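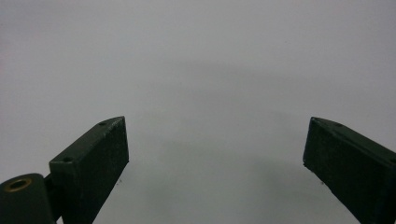
手持ちグリッパ、指を開いた状態。把持物なし、背景は無地の淡い面。

2019年4月22日 手持ちグリッパ運用規定の改訂作業

規定の改訂をやる。誰かがやることになっていて、その誰かの欄に先月から私の名前が入っていた。書いた覚えはないが、筆跡は私のものだった。

現行版は紙で棚の横に貼ってある。読み返すと、冒頭に「本規定は安全かつ円滑な運用に資するものとする」とあり、次の行がもう「使用後は元の場所に戻すこと」になっている。元の場所がどこなのかは最後まで出てこない。書いたのは二年前の私で、当時は元の場所が一か所しかなかった。今は棚、充電台の脇、Erkent向けの作業台、それからアマさんの机の引き出しが、それぞれ自分こそ元の場所だと主張している。

今日の目標は、現行版を捨てずに直すこと。捨てて書き直すと必ず長くなる。前回のアーム側の規定がそうだった。改訂のたびに太っていって、とうとう目次がついた。目次のついた規定を最後まで読んだ人に、私はまだ会っていない。

1. 開始前の確認

現行版は「グリッパの状態を確認する」だけ。状態とは何か。私が思うに、見るところは次のとおり。

・左右の指の先端がそろっているか
・指の内側の面に傷、付着物がないか
・指の上面の丸穴まわりに欠けがないか
・指の付け根のつなぎ部分にがたがないか
・開閉が途中で引っかからないか

内側の面については、細かい擦れや白っぽい点をどこまで許すかで毎回もめる。濃い緑の艶消しだから、白い傷はよく目立つ。目立つことと性能に効くことは別の話なのに、見た目が派手な傷ほど交換票に書かれる。反対に、先端の角がわずかに丸まったのは誰も書かない。薄いシート類を拾うときに効くのは角のほうだと思う。

そこで今回から、擦れは「爪で引っかかるかどうか」で判定することにした。引っかからなければ記録だけ残して続行。引っかかれば交換。パーシーに見せたら「誰の爪か」と聞かれた。よい質問だが、規定に爪の持ち主を指定する気はない。判定に迷ったら二人目が触る、と書き足した。二人の意見が割れた場合のことは書いていない。割れたら交換すればいい。指の予備は十分にある。

真鍮色のリングが入った丸い穴のところも点検項目に入れるか迷った。汚れがたまるという報告が一度あったきりなので、日次には入れず、月の点検に回す。日次の項目は一つ増やすと一つ読まれなくなる。

2. 開閉の基準

今回いちばん時間を食ったところ。

収録の最初に「全開にして一呼吸おき、全閉にして一呼吸おく」という動作を入れることになっている。あとで開き幅の推定をそろえるための基準動作で、これが入っていない収録は後段で手作業になる。手作業をするのは私である。だからこの項目については、私はたいへん熱心だ。

先月ぶんから抜き出して見直した収録が100本。そのうち基準動作がきちんと入っていたのは17本。入っていたと言い張れるものまで含めればもう少し増えるが、言い張る相手が自分しかいないのでやめた。

失敗の型はだいたい決まっている。

全開のつもりで全開になっていない。レバーの遊びを全開と思っている人がいる。初日の人に多く、そして三か月目の人にも多い。あいだの人たちはちゃんとしている。理由は知らない。

全開はしているが、指のあいだに何か入っている。作業台の上で待ち時間を惜しんで、もう対象物に手を伸ばしているケース。気持ちはわかる。映像を見ると、基準動作のまっ最中に布の端をつまんでいる。推定は当然、布の厚みのぶんだけ誤解する。

全閉が速すぎる。カチンと鳴らして終わり。本人は満足そうだった、と聞いている。

新しい文面は次のようにした。

「収録開始後、対象物に近づける前に、無地の面に向けて指を全開にし、停止する。続けて全閉にし、停止する。停止中は指のあいだに何も入れない。」

「無地の面」には白い板を使う。Platettiの天板は模様があるので不可。きれいな模様だとは思うが、不可。壁でもよいかと聞かれたが、Csizmadia棟の壁には配線カバーと掲示物と、規定の紙が貼ってある。規定に向けて基準動作をするというのは一種の美談だけれど、推定器はそういうものに感動しない。

停止の長さを秒で書くか「一呼吸」のままにするかも議論した。秒で書くと、みんな時計を見る。時計を見ると手が動く。一呼吸だと人によって長さがちがうが、短すぎる人には「もう一呼吸」と言えば通じる。結局「一呼吸」のまま残した。アマさんは不満らしく、余白に鉛筆で「定義?」と書いてあった。消さずに残しておく。

面との距離も決めたかったが、保留。近づけすぎると自分の影が面に落ちて、中央が暗くなる。影そのものは推定にほとんど響かないが、指の内側の面がつぶれて黒くなり、輪郭を取り損ねることがある。離しすぎると今度は後ろの棚が写りこむ。「影が気にならない程度に」と書いてみて、自分で読んで恥ずかしくなったので削った。「照明を背にしない」だけ残す。これなら誰にでも守れるし、守れなければ本人にもわかる。

3. 持ち方

現行版には持ち方の項がない。なくても困らないと思っていたが、先週アマさんが新しく入った人に説明しているのを横で聞いていたら、彼女の説明と私の説明がほとんど全部ちがっていた。しかも彼女のほうがうまい。文面は彼女のものを採った。

・利き手で持つ。反対の手は画面に入れない
・手首は固めず、肘から動かす
・対象物の真上から急に降ろさない
・つかんだら一度止まる。放したら一度止まる
・落としたら、落としたまま収録を続け、拾うところまで撮る

最後の項目は抵抗が大きい。人は落としたものを反対の手で拾いたがる。しかも無言で、何もなかったような顔で元に戻す。映像では、対象物が突然下から現れた手に助けられて帰ってくる。学習データとしては怪談に近い。

落としても叱られないことを明記した。「落下は失敗として扱わない。記録票の落下欄に印をつけるだけでよい。」パーシーはこの一行を太字にしろと言う。紙のほうでは太字にする。

疲れについては、回数で区切る案と時間で区切る案があった。回数だと急ぐ人が得をし、時間だとゆっくりやる人が得をする。どちらにしても得をする人が出るので、本人の申告にした。申告がなくても、基準動作が雑になってきたら周りが止める。雑になるのはまずあそこからである。

4. 命名

Trelikにアップロードするときの名前。現行版は「わかりやすい名前をつける」。

わかりやすい名前の実例を、今日の午前中に一覧から拾った。

test
test_new
test_new_honban
test_new_honban_tsukauna
ama_ok
ama_ok_dewanai

最後のものは、アマさん本人に聞いても何のことかわからなかった。消すに消せず、まだ置いてある。

新しい規則は「日付、作業台、担当の頭文字、連番」の四つをこの順でつなぐだけにした。それ以外の言葉は入れない。感想はメモ欄に書く。メモ欄は自由だが、Erkent側も読めることを忘れないように、と括弧で足した。先方の担当者から「『もう帰りたい』というのは作業条件の一種ですか」と丁寧な問い合わせが来たことがある。私は丁寧に、ちがいますと返した。

連番は飛んでもよい。飛んだ番号を埋めようとして過去の収録の名前を変えるのは禁止。これは今日、禁止に格上げした。これまでは「望ましくない」だったのだが、「望ましくない」と書かれたことは、だいたい一度は実行される。

5. 交換と記録

指の交換は、左右そろえて行う。片方だけ替えると、擦れた側と新品の側でつかみ具合がちがい、対象物がわずかに回る。回ることに気づくのは収録を全部終えてからだ。

交換の目安として把持300回という数字が現行版に載っている。根拠を探した。古いノートに私の字で「とりあえず300」とあった。それが根拠である。二年間、われわれは「とりあえず」を厳密に守ってきた。

パーシーが調べたところ、硬い対象物ばかりの日と布ばかりの日では減り方がまるでちがい、回数だけで決めるのは無理があるという。もっともだと思う。ただ、目安の数字を外すと交換そのものがされなくなる気がする。当面は300を「点検する回数」に読み替え、替えるかどうかは先の爪の判定で決めることにした。数字は生き残ったが、仕事の内容が変わった。人間にもよくある異動だ。

交換票には次を書く。
・外した指の番号
・外した理由(擦れ、欠け、変形、その他)
・交換後に基準動作を撮り直したか

「その他」がいちばん多い。今回見直した票では、その他の中身が「なんとなく」だったものがある。なんとなくは案外当たるので、禁止はしない。どうなんとなくだったのか、もう一語ほしい。

外した指は捨てない。袋に入れて番号を書き、棚の下の箱へ。箱の用途は決まっていないが、何度かこの箱に助けられている。

6. やってはいけないこと

禁止事項は短くしたい。現行版の禁止事項は、起きた事故の歴史がそのまま並んでいて、読み物としては面白いが、規則としては役に立たない。「みかんをつかまないこと」とある。みかんに罪はなく、問題は汁だった。「汁の出るものは、規定の袋に入れずにつかまない」と一般化した。みかん派への配慮である。

残したのは次。
・人の体、髪、衣服をつかまない
・刃のあるものは、別紙の手順がない限り扱わない
・ねじを締め直したあと、基準動作なしで収録を再開しない
・他の人が使っているグリッパの設定を変えない
・収録中の人に話しかけない(火事を除く)

「火事を除く」はアマさんの提案で、冗談かと思ったら真顔だった。なお、昼食の到着は火事に含まない。

アーム側に載せて使うときの規則は、ここには書かない。あちらには非常停止の手順も速度の制限もあり、手持ちの規定に混ぜると両方が薄まる。手持ちは危なくない、と皆が思っているのが少し心配ではある。指を挟めば普通に痛い。レバーを握っているのが自分で、挟まれているのも自分、という場合はとくに、誰にも文句を言えない。「点検中は反対の手を指のあいだに入れない」を1の項に追加。

7. 試し読み

午後、下書きをパーシーに渡して、何も説明せずにその通りにやってもらった。規定というのは、書いた本人が横で口を出さずにいられるかどうかで出来がわかる。私は二回口を出した。

口を出した箇所はこう。

一回目は、白い板の置き場所。規定には「白い板に向けて」とあるが、板がどこにあるか書いていなかった。パーシーはしばらく棚を眺めてから、天井を見た。天井も無地である。文面の上では、彼が完全に正しい。板の置き場所を書き足した。

二回目は、記録票をいつ書くか。私は収録のたびに書くつもりで書いていて、彼は最後にまとめて書くつもりで読んでいた。どちらとも読める文だった。「一本ごとに」と入れた。彼は小さくため息をついた。そのため息は規定の対象外とする。

直したあとでもう一度、今度はアマさんに読んでもらった。誤字が二つ。それから「円滑に資する」という表現を、円滑に削られた。

8. 直したあとの数え直し

改訂した2の項だけ先に刷って作業台に貼り、夕方の収録で様子を見た。後日まとめるつもりの確認用スクリプトを回したら、基準動作の検出が97パーセントと出た。うれしかったので、すぐに疑った。

中身を見ると、今日の収録者はアマさんとパーシーである。つまり今朝から規定の話を延々と聞かされている二人だ。紙の効き目なのか、隣で私が腕を組んでいた効き目なのか、これでは分けられない。数字は残すが、報告には使わない。5月に入ってから、私がいない日の分で数え直す。Erkentに聞かれたら「確認中」と答えること。聞かれなければ黙っていること、とは書かない。聞かれなくても、数え直しが済んだら送る。

残り

・面との距離をどう書くか。板のほうに支えをつけて、距離を物で決めてしまう案あり。パーシーが端材で作ってみるそうだ
・「一呼吸」の定義(鉛筆の件)
・元の場所を一か所に決める。引き出し派の説得は私の担当になった
・旧版の紙をはがす。新版を上から重ねて貼らない。前回はそれをやって、端からめくって古いほうを読んでいる人がいた
・交換票の「その他」の欄を広げるか、狭めるか。広げると書いてくれるのか、余白が増えるだけなのか、見当がつかない
・Trelikの古い名前は触らない。ama_ok_dewanaiも含む
・版番号を入れる。現行版には番号がなく、皆「壁のやつ」と呼んでいる

追記。帰りがけに充電台の脇を見たら、グリッパが一台、指を閉じきらない半端な開き方で置いてあった。保管時に開けておくのか閉じておくのか、規定のどこにもない。1の項の末尾に「保管時は軽く開いた状態」と入れて、明日アマさんに聞く。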